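ホーム 日記一覧 部屋のこと 食べもの プロフィール 前の日記 次の日記

2019年1月20日
書いた人 ティア・モットラム

時間ないのでざっと。明日の朝早いし、髪にまだペンキついてるし。

壁の話の続き。前回「今度の休みで下塗りまで終わらせる」と書いたけど終わってない。半分。いや半分もいってないか。窓側の面だけ。窓側がいちばん面積小さいのに。

朝、起きてすぐ家具を寄せる。本棚が重すぎて動かない。本を抜けばいいのに抜かずに押した。床に筋が入った。見なかったことにする。で結局ぜんぶ抜いて、廊下に積んで、廊下を通れなくなった。トイレに行くたび本の山をまたぐ。上に積んだ料理の本が一回崩れて、スープの本の角が足の甲に落ちた。痛い。いまも青い。

マスキングテープ、前に買ったやつが古くて、はがすと途中で縦に裂ける。細い糸みたいなのが指に残るだけ。爪でかりかりやってまた裂ける。三回やって腹が立って買いに出た。

パスクアル(角の金物屋、パン屋のほうじゃなくて)は休日でも午前中は開いてる。助かった。店のソムキアット・ルアンリットさんに「下塗りは何を使うの」と聞かれて、グレティックと答えたら、あれは匂うよと言われた。匂う。ほんとに匂う。窓を開けると寒い、閉めると頭が痛い。コートを着て塗った。コートの袖に白いのがついた。紺のコートなのに。

テープは青いのと黄色いのがあって、青いほうが高い。違いを聞いたら、青は長く貼っておける、黄色は早くはがさないと糊が残るとのこと。わたしの作業の遅さを考えると青一択。ついでに小さいローラーと、受け皿に敷くビニールと、軍手。軍手は家にあった。帰ってから見つけた。いつもそう。

昼ごはん、立ったままゆで卵とパン。卵は昨日のゆで置き。塩がどこにいったかわからず(たぶん本の山の向こう)、そのまま食べた。

午後、窓側の下塗り。最初にはけで縁をとって、それからローラー。縁をとるのは楽しい。ローラーは楽しくない。飛ぶ。細かい粒が眼鏡に飛んで、世界がずっと霧の中みたいな感じ。床の新聞紙がずれて、ずれたところにちょうど垂れる。なんで。

あと、もとの壁紙をはがしたあとの糊。あれをちゃんと落としてないところ、下塗りをのせたらぷくっと浮いてきた。場所はコンセントの横と窓の下。ヘラで削って、ぬるま湯でふいて、乾かして、もう一回。その乾くのを待つあいだに洗濯を回して、洗濯物を干す場所がないことに気づいた。物干しの前に本棚。

二時すぎ、マルジャン・ハシェミさんが下から上がってきて、においが階段まで来てるよと。すみませんと謝ったら、怒ってるんじゃなくて様子を見に来ただけだと言って、しばらく台所の椅子に座ってお茶を飲んでいった。あの人の部屋は前の前の住人が緑に塗ったのをそのまま使ってるらしい。好きでもないけど嫌いでもない緑だって。そういうのがいちばん長くもつのかも。

お茶を飲みながら色の話。わたしがずっと決められないのを知ってるので。色見本の束を広げて見せたら、多すぎるから十分の一にしなさいと言われた。たしかに。ブルンダベックスの見本帳は100を超える灰色が載っていて、名前も全部違う。「冬の港」とか「眠る猫」とか。眠る猫は茶色っぽい。眠る猫がどうして灰色のページにいるのかわからない。
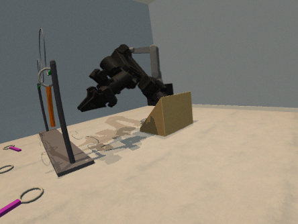
色をどうするか、もう二か月くらい悩んでいる。最初は全部白でいいと思っていた。白なら失敗しないし、あとから変えられるし、家主のハミドレザ・サレヒさんも白なら連絡いらないと言ってくれてる。でも白い壁に白い天井で、冬の曇りの日に帰ってくるとなんだか冷蔵庫の中みたいで。で、二色にしようかと。片方の壁を濃い青灰、隣を明るい灰色にして角でぱきっと切り替える、上の絵の壁がちょうどそういう組み合わせで、しばらく眺めてしまった。濃いほうも思ったより重くない。右の壁の足元に細くて淡い帯が入ってるのもいい。うちの幅木、いまは焦げ茶だけど、あれも淡い色に塗ってしまえば床との境がすっきりするのでは。ただ幅木を塗るとなるとまた四つんばいの作業で、膝が。

マルジャンさんは二色反対派。角のところで線がまっすぐ出ないと一生気になる、だそうだ。うちの角は古い建物だから、そもそもまっすぐじゃない。定規を当てたらまん中がふくらんでる。まっすぐじゃない角にまっすぐの線を引くのか、角に合わせて曲がった線にするのか。テープを角どおりに貼ると曲がって見えるし、まっすぐ貼ると片方の色が隣にはみ出す。どっちが目立つのかは、やってみないとわからない。やってみてからでは遅い。

ネットで調べると「濃い色のほうを少しだけ回りこませる」という意見と「淡いほうを回りこませる」という意見があって、両方とも自信たっぷりに書いてある。写真まで載せてる。どっちもきれい。参考にならない。

とりあえず、試し塗りをすることにした。段ボールに塗って壁に立てかける方式。直接壁に塗ると、あとで上に重ねたときにその部分だけ盛りあがって見えるとソムキアットさんに脅されたので。試し用の小さい容器は100ml入りで、濃い青灰と、明るい灰色と、あと保険でもう少し緑に寄った灰色。段ボールは引っ越しのときの箱をばらした。内側の茶色いほうに塗ったら、茶色がすけて色がぜんぜん違う。下塗りを段ボールにも塗った。段ボールの下塗りをしている自分はなんなのか。

で、乾くまで放置。夕方の光で見ると青灰がほとんど黒に近い。電気をつけると今度は青い。電球が悪いのかもしれない。台所の白っぽい電球を外して寝室につけてみたら、ぜんぜん印象が変わって、明るい灰色がいい感じに見えた。じゃあ電球を変えればいいのか。壁を塗る話だったのに、電球の話になってきた。そして台所が暗い。暗い台所で晩ごはん。

晩ごはんは豆のスープ。足に落ちてきた本を開いたらそのページだったから。豆は缶。玉ねぎ、にんじん、セロリの代わりに長ねぎの青いところ。最後にレモンと書いてあったけどなくて、酢をちょっと。酢でも十分おいしい。多めに作ったので明日の昼もこれ。明後日もかも。

食べてる途中でローリー・ラモントから電話。引っ越し祝いに何がほしいかって、引っ越したの去年の春なんだけど。四月。もうすぐ一年たつのに、まだ壁。ローリーは去年自分の部屋を全部ひとりで塗って、終わったあと腕が上がらなくて三日間歯みがきに困ったと言っていた。休憩をとれ、肩を回せ、長い柄をつけろ、とのこと。長い柄!ローラーの柄に棒をつけるだけで天井近くまで届くらしい。わたしはずっと椅子に乗ってた。椅子に乗って、降りて、ずらして、乗って。どうりで足がだるい。

じゃあ祝いはその棒をくださいと言ったら、それは祝いじゃないと断られた。花瓶とかになりそう。花瓶を置く棚がまだ廊下です。

お金の話も書いておく、あとで忘れるので。今月、部屋のことに使った分。テープ、ローラー、ビニール、いらない軍手、下塗り、試し用の小さいの、糊を落とすヘラ。レシートを冷蔵庫に貼ってるけど合計するのがこわい。いちばん腹が立つのは軍手。値段じゃなくて、家にあったのに買ったというところ。来月はちゃんと買う前に引き出しを見る。これは前にも書いた気がする。前の日記を見返したらほんとに書いてあった。はさみのときに。

あとハミドレザさんに、二色にしていいか聞かないといけない。白以外は相談してくれと契約書に書いてある。18号室の人が玄関を真っ赤に塗って、出るときに戻すのに相当もめたらしくて、それ以来らしい。濃い青灰は赤ほどじゃないと思うけど、濃い色は上から白に戻すのが大変だというのはわかる。メールの下書きは書いた。書いたけど送ってない。「少し濃いめの灰色」と書くか「濃い青灰色」と書くかで迷ってる。前者はずるい気がする。見本をくっつけて送ればいいだけか。それだ。明日やる。

ヤークベリのこの季節、四時にはもう暗くて、ペンキの塗りむらなんて見えやしない。昼に塗って、夜に「よし」と思って、次の朝に見るとむら。今日の窓側もたぶんそうなってる。今は見ないで寝る。見たら直したくなるし、直したら寝れなくなる。

塗りむらで思い出した、子どものころに祖母の家の物置を塗らせてもらったことがある。水色。はけが大きすぎて両手で持って、下のほうだけ塗って、上は届かないから祖母がやった。境目のところ、下が濃くて上が薄くて、くっきり段になっていた。祖母は直さないで何年もそのままにしていた。草が伸びる季節は隠れて、冬になると段が出てくる。あれは二色といえば二色だったな。あの水色の缶、蓋がさびて開かなくなって、でもずっと物置の奥にあった。最後どうしたんだろう。母に聞いてみる。

はけの洗い方もよくわかってない。水性だから水でいいと書いてあるのに、洗っても洗っても白い水が出る。根元のほうに残ってるんだと思う。指で広げて、石けんつけて、また白い水。流しが白くなって、流しも洗って。ぬるま湯のほうが落ちる。途中でもういいやと思ってラップで包んで冷蔵庫に入れた。次の日も使うならこれでいいと、これもネット。スープの鍋の隣にはけがある冷蔵庫。匂い移らないといいけど。

明日の順番。

朝、窓側を見る(見るだけ)。
段ボールを朝の光で見る。
メール送る。
本棚の後ろの面、糊のこり確認。
パスクアルで長い棒。レモンも。レモンはパスクアルにない。
台所の電球もどす。

本当は今年じゅうに1,000ページくらい本を読むつもりだった、のほうの目標も書いとく。まだ一月なので遅れてはいない。ただ読みかけの本が廊下の山のいちばん下に入ってしまって、抜くと全部崩れる。上から順に読むしかないか。上から順だと、料理、料理、辞書、料理。

あと読みかけのやつ、犯人が気になる。庭師だと思う。いつも庭師だと思って外す。

それから床の筋。さっきもう一回見たら、寝転がって横から見ないとわからない程度だった。ラグを敷けばいい。ラグの色も壁が決まらないと決まらない。カーテンも。ぜんぶ壁まち。カーテンはいま前の部屋のを吊ってて、丈が足りなくて、下からすーっと冷気が入ってくる。足首が冷える。靴下を二枚はいてる。これで一冬越しそう。

お風呂に入ったのに髪のペンキがとれない。前髪の横、白いかたまり。油で取れると聞いたのでオリーブオイルをつけてみたら、ペンキと油がついた髪になった。もう一回洗う。ドライヤーかけて寝る。もう十二時まわりそう。肩を回すのも忘れてた。回した。ごりっと鳴った。

窓は少しだけ開けておく。寒いけど。毛布を一枚たす。おやすみ。

コメント

ソムキアット
テープは最後の色がまだ半乾きのうちにはがしてください。青でも同じです。棒は取っておきます。

マルジャン・ハシェミ
階段のにおいは夜には消えてました。角の線、やるなら手伝うよ。反対派だけど。片側を押さえる人がいたほうがいいでしょ。

ローリー・L
花瓶もう買った。割れものだから棚が先にあると助かる。あとはけはラップしても長く置くと固まるよ、おれは一本だめにした。

庭師派
いつも楽しく読んでます。うちは幅木を淡い色にしたら掃除機の跡が目立つようになりました。でも部屋は広く見えます。膝には古い座布団がいいです。

ティア
座布団!あります。廊下の本の向こうに。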